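Posted by Gifty Mahama on 11 Jul 2018

Gripper day, finally! I've been putting off the comparison for ages (Balakrishnan would say longer) and this morning I ran out of excuses. The Drustbridge fingers went up against the old Trudico ones, same routine, 200 pick-and-place cycles each. The Trudico pair dropped 45 of theirs, mostly the little foam blocks, and I had to keep fishing those out from under the table, so my knees are not happy with me tonight.

The tapered tips are so much nicer for tight spots. I love that I can bring both arms in until the points nearly meet and there's still a bit of a gap to work with - the old square ones would have been knocking into each other long before that.
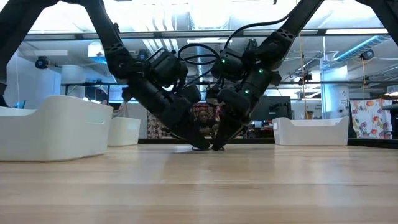 Closing force is another story. The Drustbridge controller has a setting for it and the setting seems to do nothing below the halfway mark, so soft things get squashed. Johannes thinks it's firmware. I think it's me reading the manual wrong, but I wrote to them anyway and we'll see.

Then the last run stopped at cycle 199. One short!! I said a word and started over.

Tomorrow: swap the wrist cameras, re-zero the left arm, and call Rigoberto about the cable ties.

3 comments | 12 shares

Recent entries
Espinoza controller, first impressions
Why I gave up on suction cups
Re-zeroing without tears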